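# Movement in a timber floor, May to August

3 August 2019

The gap along the hallway skirting closed up again last week, so I have enough readings to write something down. The floor is solid ash, laid over the original joists, in a house with one wood heater and no ducted heating. I started logging in May, when the boards at the southern end began to cup.

The method is simple. I fixed two brass pins into each of several boards, one near each long edge, and measured between them with a vernier caliper. A cheap hygrometer sits on the hall shelf. I take both readings before the heater is lit, as the air temperature climbs quickly after that and the timber lags well behind it.

Timber moves mostly across the grain. Lengthwise change is small enough to ignore in a house. Across the width it depends on how the board was sawn: a backsawn board moves a good deal more than a quartersawn one from the same log. My hall has both, mixed at random by whoever packed the bundles, and the difference shows up clearly in the log. The quartersawn boards have hardly shifted. The backsawn ones account for nearly all the gaps and all of the cupping.

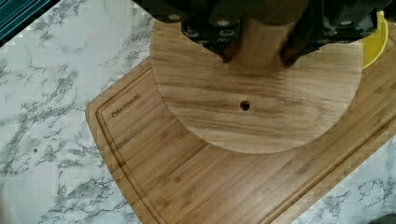
Skokside, commenting on my last post, reckoned I was measuring the finish and not the timber, and that a sealed floor wouldn't respond to a week of damp weather at all. Fair objection. A film finish slows the exchange of moisture but doesn't stop it, and mine is only on the top face. The underside is bare and sits over a crawl space with poor ventilation on one side. I'd expect most of the movement to be driven from underneath.

To check, I put a second hygrometer below the floor, hung from a joist near the access hatch. It ran for 52 days. The humidity underneath stayed higher than in the hall on every day but 2, and both of those followed strong northerlies. The highest reading was 77 per cent. Cupping, with the edges of the board sitting higher than the centre, is what you get when the bottom face is wetter than the top. That fits.

There are three things I haven't sorted out:

- The hygrometers disagree with each other when placed side by side. I've applied an offset, but it may not be constant over the range.
- One pin worked loose in June and was reset. Readings for that board before and after shouldn't be compared.
- I don't have a moisture meter for the boards themselves. Air humidity is a stand-in, and a slow one.

I've now opened up the blocked vents on the southern wall. Two were behind a garden bed that had been built up over the years, and one had been painted shut. Material cost was low - vent covers, mesh and a tin of paint. I priced an underfloor fan as well, and the quote came to $367 before wiring. I'll hold off on that until I have a full summer of readings with the vents clear.

No sanding in the meantime. If you sand a cupped floor flat while it's still damp underneath, the edges end up thinner than the middle, and when the boards dry out they crown. I've seen that in a neighbour's front room and it can't be undone without sanding the lot again.

The pins stay in. Next readings go up once the heater has been off for a month.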